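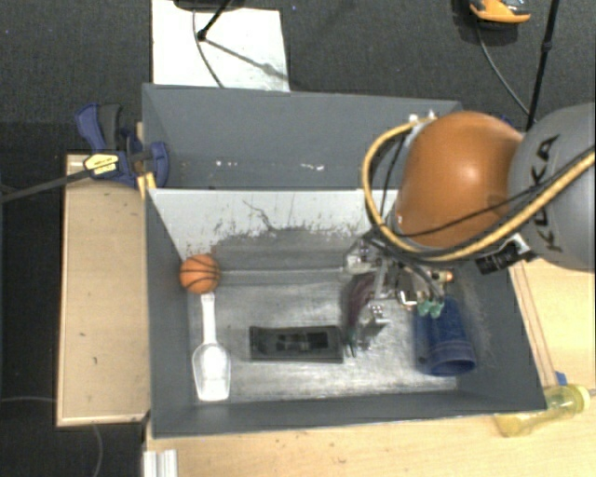 Jacobus Kekana reckons you can't call it a safe cell until the payload and the speed are written down on the same sheet, and that was the remark that started an argument in our workshop on Tuesday. So I'm asking here.

We run a small bin-picking cell. KUKA arm, jointed gripper, a grey metal bin with a divider in it, on a wooden tabletop. The objects are all light things, a cup, a small ball, a scoop and so on. There is a risk assessment, but it was written for an earlier job and it only really covers the arm. It says nothing on the gripper, the bin or the cables.

What I'd like to know:

Do I need to redo the whole assessment when only the gripper and the task have changed?

Is a clamp good enough for holding the bin, or should it be bolted?

Is there a rule for how cables on the outside of the arm should be run? Ours loop up over one of the joint covers.

What speed do people use when someone has to be near the arm to reset the objects? We have it at 200 mm per second at the moment and one colleague says that is too slow to be useful.

I've had a look at the standards but I find them hard going, and I don't want to buy four of them to find out that I only needed one. We are in the UK if that matters.

Mullton

Niteo
Accepted by the poster

I'll take these in order. I do assessments for small cells like yours but I haven't seen your paperwork, so treat this as a starting point.

Redoing the assessment. Yes, in the sense that it has to cover what you are doing now. The arm on its own is treated as partly completed machinery, and the assessment is for the whole application: arm, gripper, bin, objects, table and the people who go near it. You don't have to throw the old one away. Go through it line by line, keep what still holds, and add sections for the gripper and the task. Put a revision number on it. For reading, start with ISO 12100, which gives you the method. ISO 10218-2 is the one for the application and the cell. ISO 10218-1 is aimed at whoever makes the robot, so you can leave it. Both parts were revised in 2025, so check which edition you are being sold. A university or big public library may let you read them without buying.

On the gripper, write down what happens when it loses power. Does it hold, or does it drop? Neither is wrong, but the sheet should say which. Then look at the narrow links and anywhere a finger could get between two moving parts. The pinch points on a gripper like that are often worse than the arm for small injuries, as people stop thinking of it as a machine when the arm is standing still.

The clamp. I know of no rule that says a bin must be bolted. What you need to show is that it stays put under the worst push the arm can give it before it stops. A bar clamp can work loose with vibration, and if you only have it on one side the bin can pivot. I would use two at the least, on different sides, and put them on the daily check. If the cell is going to stay as it is for months, make a fixed stop and screw that to the table. A bin that has crept a little will also spoil your pick positions, so you get something back for the effort.

Cables. The principle is that they mustn't snag, chafe or get pulled tight anywhere in the range of movement. In practice, jog each axis slowly to both ends of the range you use, with a second person watching the loops. Then set the axis limits in the software so it can't go past what you checked. Look at the fixings again after the first 40 hours of running and put the date on the sheet.

Speed. In manual mode the limit is 250 mm per second at the tool, so you are inside that. But from what you've written, it sounds as if somebody is reaching in while the arm is in automatic, and that is a different matter. A low speed doesn't make that acceptable by itself. Either the arm is in a safe stop while hands are in the bin, or you have a properly assessed collaborative application with force and pressure limits that have been measured. For resetting objects I would go for the stop every time. Interlock or light curtain, person goes in, person comes out, reset from outside where they can see the whole cell – and then your colleague can have more speed in automatic.

Jacobus is right about the sheet, by the way. Tool mass, centre of mass and speed, all on one page, and the same values entered in the controller. If the load data is wrong then the stopping distance is too.

Baloyi

Just put a fence round it. Ours is 165 cm high and we've had no trouble with the inspector.

Joleo

A fence is fine but the height on its own tells you nothing. It depends how far back it is from the arm and how high the hazard is, and ISO 13857 has the tables for that. Please don't copy somebody else's number.

I agree with most of what Niteo put. Two things from our own cell:

Keep a list of the objects with the assessment. We had it as "assorted light items" and then people added whatever was on the shelf, including a glass jar. Now a new object has to be written on the list and initialled before it goes in the bin. Ours has columns for mass, material, sharp edges and what happens if it is crushed. It takes a minute.

Keep the tabletop outside the bin clear while the arm is running in automatic. Objects waiting their turn go in a tray beyond the fence. People reach for things on the table without thinking, and that was our only near miss in the time I've been there.

I'd also say who is allowed to change the speed. We keep the override password with two people and the log is a paper one hung by the controller.

Mullton

Thanks both, that's very useful. I had been mixing up the manual limit with what we do in automatic, so that is the first thing to sort out. Will start on the revised assessment this week and get a second clamp ordered. Does the object list go in as an appendix, or do you keep it as its own document?

Joleo

Own document, with its reference number given in the assessment. Otherwise you have to reissue the whole lot each time somebody brings in a new cup.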